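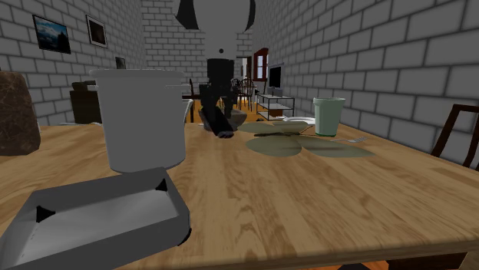
Mesa de comedor de madera en tono miel, con olla y mantel individual verde oliva.

Pullside 3, visor de localidades para estadios
Reseña de Azadeh Karimi, 25/04/2025

Módulo web que calcula la vista desde cada asiento a partir del plano del recinto. Lo probé con un pabellón de 3000 plazas: importó 1675 butacas numeradas sin errores; la grada de pie hubo que trazarla a mano. Carga en 30 segundos - demasiado para taquilla. La exportación a CSV omite los accesos. Soporte de Sovono correcto, solo en inglés.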